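Saturday mornings at Conby

I've been meaning to write about the Saturday class for weeks now, and every time I sit down to do it my legs are too sore to think straight (which tells you something already!). It's an outdoor circuits class on the field at Conby, run by Leonardo Palumbo, who has the loudest voice I have ever heard on a man before breakfast. I signed up in January with my sister, mostly so that neither of us could back out.

We start with a lap of the field, then it's squats, step-ups on the benches and a horrible thing with a rope that I still can't do for a full minute. I managed 3,279 steps before nine o'clock last week, and I was quite proud of that until my sister pointed out that she'd done more. 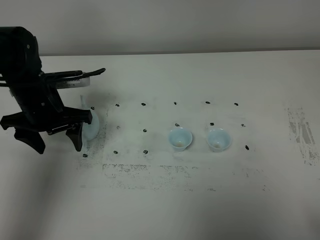
What to bring

A mat, if you don't fancy lying on wet grass, and more layers than you think. Gloves too, at least until April. I bought a cheap mat from Parisi in town and it has held up beautifully, although it does smell a bit like a new car. Bring plenty of water as well, and something to eat afterwards.

My sister and I have got into the habit of going back to hers for tea once we've finished, and I'll admit there have been mornings when the thought of it was all that got me through the last set of lunges.
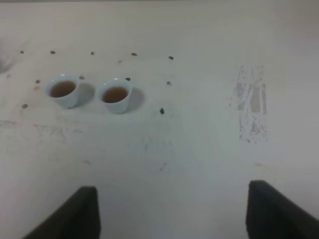 The hill session is the one I'm nervous about. Leonardo wants us all to try the path up to Ududell next month, 115 steps cut into the bank and then 900 metres along the top, and he says we can walk it if we need to. I shall be walking it. If you see two women in bright orange hats, come and say hello!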